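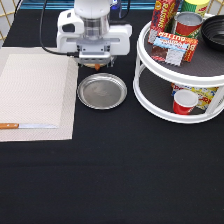
Two-tier turntable: what goes on top and what goes below?

Hermine Kälin
Posted 26 October 2019 in Kitchen and Pantry

Hello everybody. I have bought a white lazy Susan with two levels for the small things of the kitchen, and I ask for advice on how to fill it. At the moment the raisins, the butter box, a can and a black bowl stand on the upper level. On the lower level I have a red plastic cup and a yellow box. There are gray liners on both levels.

My difficulty is that when I turn it a little fast, the tall things on top want to fall. The raisin box is the worst. Also I must lift my arm over everything to reach the bowl. The turntable stands on the table beside the place where I cut and prepare, so I use it many times in a day.

My second matter is the round metal tray, which I keep next to the placemat with the knife. The surface is dull and gray and I would like to have it more bright.
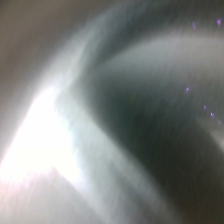
Blurred close-up with white glare at lower left.

Please excuse my English. Thank you for each answer.

Wevdale
Member since May, 172 posts

Dear Hermine, I have used a turntable with two levels for 3 years, so I can say what works in my kitchen.

Put the heavy things below. Full cans and jars should go on the lower level, if the height between the two levels permits it. Measure this before you move everything. On my turntable the lower level is too low for a raisin box standing up, so I lay the box on its side and close it with a clip.

For the upper level I would keep only what you take every day. Place the things opposite each other, so one side is not heavier. A tall box can stand close to the center with a can on each side of it. The bowl I would take away completely. A bowl uses the room of several small packages and it is empty most of the time. You can put it on a shelf and bring it out when you cook.

The butter I would not store there at all, unless you eat it the same day. It belongs in the refrigerator in its box.

About the tray: first find out which metal it is. If it is stainless steel with a brushed finish, it will never shine like a mirror, and hard rubbing only makes scratches. Wash it with warm water and dish soap, wipe along the lines of the brushing and dry it immediately with a soft towel. For water spots I use a little white vinegar on a cloth, then I rinse well. If it is aluminum, please do not put it in the dishwasher, it becomes more dull from this.

Rutherford

Agree with the vinegar. Turn the thing slower!

Zulach
30 posts

I have one small addition to what Wevdale wrote. Take out the liners from time to time and wash them. Crumbs and sugar collect under them and then they begin to slide. I do it on the same day when I clean the refrigerator, otherwise I forget it.

And a knife should not lie on the mat when it is not in use, especially if other people reach across for the raisins. I have a wooden block for mine.

Hermine Kälin

Thank you, this helps me very much. I have laid the raisins down and the bowl is now in the cupboard. The tray I will wash tomorrow, first only with soap.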